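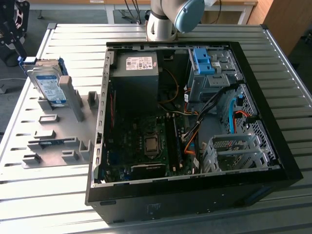
Fonseca, or what we learned from taking hard drives out

Those of you who came by the Grindascombe workshop in October will remember that we were in a bit of a slump with the desktop computer work. The arm could find a hard drive standing in its slot on the tray, and it could carry it across to the open case without much fuss, and then it would spend what felt like half the afternoon nudging the thing against the edge of a bay like somebody trying to get a key into a car door in the dark. A drive bay is a tight fit. You and I manage it by feel, with a little wiggle, and we have done it so many times that we couldn't tell you what the wiggle is. That makes it rather hard to teach.

So I'm happy to report that the Fonseca method, which a few of you had heard us muttering over and which had been put off twice already, finally has some results behind it. They're good ones, with a couple of wrinkles I'll get to.

The idea is an old one and very simple. Putting a drive in is difficult, but pulling one out is easy, because once the drive is seated the metal itself guides it. The arm starts with the drive where it ought to end up, backs it out slowly, and writes down everything it feels and every position it passes through along the way. Then we turn the recording around. Run backward, a removal looks very much like an insertion, and it's one that already knows where it's going. Collect enough of these and you have a pile of examples nobody had to sit and steer by hand (and anyone who has spent a Saturday steering that arm by hand will know what a kindness that is!).

We gathered 2,120 removals in all. Of those, 2,000 went into training and we set the rest aside, so that we'd have something fresh to check against. The removals were done from a range of slightly crooked starting positions, with the case shifted or turned a little on the bench between batches. I had argued for leaving the case alone until everything else was settled, and I was overruled, and I'm glad of it now. The version trained on a case that never moved was lovely to watch as long as you didn't lean on the table.

Now for the wrinkles. A recording played backward gets the path right and the forces wrong. When you pull, the friction tugs against you one way, and when you push, it tugs the other way, so a plain reversed recording tells the arm to expect a feeling it will never have. Our first attempt took the recordings at face value and the arm would stop short, quite politely, as soon as the bay pushed back. What we do in Fonseca is keep the reversed path and throw away the reversed forces. The arm then gets a short round of real insertions, moving slowly, to learn the pushing side for itself. We found it needed far fewer of these than we had feared, and they fit into the tail end of a working day.

The other wrinkle is the approach. Pulling a drive free covers the last little stretch beautifully and says nothing at all regarding the trip over from the tray, past the power supply and whatever cables happen to be looping through the case that day. For that part we still plan the motion the ordinary way, and hand over to the learned part when the drive is close to the bay. The handover used to be a fixed height. We've since let the arm choose its own moment within a small window, and that one change did away with most of the clipped corners. There's probably a tidier way to do it, and our colleagues at Fledetby have promised to show us theirs as soon as it stops crashing.

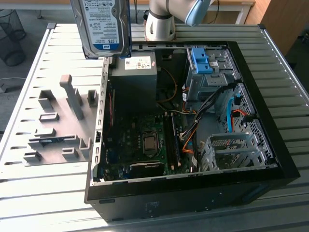 A reader in Fostby wrote to ask whether we weren't making life too easy for ourselves by standing the drive up in a fixture, when in a real repair shop it would be lying in a heap with the screws and somebody's lunch. "I'd like to see it pick one up off the bench face down," the letter went on, "and then I'll believe you about the rest."

It's a fair point, and I've thought about it a good deal since. The fixture does help us. It means the arm knows more or less how it is holding the drive, and a poor grip is a problem of its own that I'd sooner not mix in with this one. We did try 4 deliberately bad grips toward the end, tilted a bit in one direction or the other, and the method coped with 2 of them. With the others it kept pushing in the wrong spot until the force limit stepped in, which is what the force limit is for, but it wasn't pretty. My own guess is that we should be collecting removals with bad grips too, and that the arm would learn to correct for the tilt as it goes. One of us thinks it ought to put the drive down and pick it up again, as any sensible person would. We'll try both, and the sensible person may well win.

Memory sticks are next on the list. They need a firm press at the end and a catch that has to close, and backing one out means opening the catches first, so the trick of turning the recording around gets a little muddier. If any of you have worked on something similar, or have old desktop cases you can part with, do please write to the usual address. We'd especially like cases with drive bays facing sideways. The Grindascombe door is open most afternoons, and the kettle is on the shelf behind it.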